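Bring back the big table

Got twenty minutes before I have to collect Pal from the station (Pal is my brother-in-law, not a dog, people ask) so this will be rough.

The Grenden Road library is being "refreshed". Letter came through the door in June. New carpet, new lights, a coffee point, and in place of the four long tables in the reading room, 11 single study pods. Pods. With little felt walls, grey, shoulder high. I've seen the drawings, they're pinned up by the returns desk with a comments sheet and a biro on a string.

I think it's a mistake and I wrote so on the sheet but the box was two inches wide. So.

I have used those tables since I was at school. Did my A level revision on one, badly. Wrote job applications. Sat there most of one winter when the boiler went at the flat and I couldn't afford to have it looked at. I didn't talk to people much. A nod, a "is this anyone's", somebody pushing the newspaper across when they'd finished with it. But I knew who was about. When the man with the railway atlases stopped coming, we noticed, and one of the women from the desk rang his daughter. Broken hip. He'd been in hospital nine days and none of us could have told you his surname.

Try that with a pod.

The case for them, and I'll be fair, is that people want quiet and they want a plug socket. Both true. I want a plug socket. The consultation paper says 142 people filled in the survey and most of them ticked "more individual study space". Well, yes. If you ask somebody do you want more space of your own they say yes. I'd say yes. The survey didn't ask what they'd give up for it, there was no box for that. Nor did it ask any of the people who come in for the warm and the crossword and don't do surveys.

And it's not only libraries. The café on the corner, Karel, used to have one huge table down the middle and you sat where there was a gap. Now it's a counter along the window, stools, everybody facing the bus stop. Coffee's better if anything. I go less. The canteen at my work went the same way, tables for two, tables for one, a ledge. You can go a whole week in that building eating lunch eighteen inches from somebody and never seeing their face.
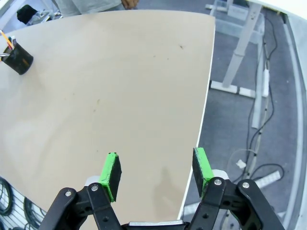
A long table makes you do small things. Move your bag. Budge up. Say sorry when you knock the leg and everybody's tea jumps. Small things, bit irritating some of them, and I've come to think most of what we call community is made out of that stuff and not out of festivals. The council spent £2,000 on bunting and a samba band last summer to "bring residents together". Nice band. I stood next to a stranger for an hour and couldn't hear a word she said.

Rosalinda Baluyot ran the Udedach lunch club for years, upstairs at the old chapel, and she had a rule. Tables pushed end to end, always, even if only six turned up. New helpers would set out nice little separate ones with a flower on each and she'd have them all moved back. I asked her once and she said if you put a shy person at a small table they have to be good company, and if you put them at a big one they can just have soup. I think about that a lot. I'm a soup person.

There's a money argument as well. The pods are not cheap, they have to be bolted down and wired, and when the felt goes manky (it will, it's a library, there are toddlers) you can't sand it. The old tables have had ink on them, glue, chewing gum underneath, someone's initials carved in by the window end. They wipe down. You can spread a map out. The knitting lot can use them on Wednesd— well whichever day it is, and the homework club, and the chess. I'd like to see someone play chess in a pod.

What would I do then. Keep 3 of the tables. Take out one, put pods in that corner for the people who really do need to shut the world out, exams, phone calls to the benefits office, fair enough. Run sockets down the middle of the others. Better lamps. Done, and I reckon change left over for the coffee point, which I'm also against but I know when I'm beaten.

I'm told I'm being sentimental about furniture. Maybe. But once they're gone they're gone, no one is going to come back in five years and say lets get the big tables out of storage, because there won't be any storage, they'll have been skipped. The comments sheet is up til the end of the month. It's next to the returns desk. Bring your own pen, the biro has run out, and write on the back if you need to, I did.

Right, station.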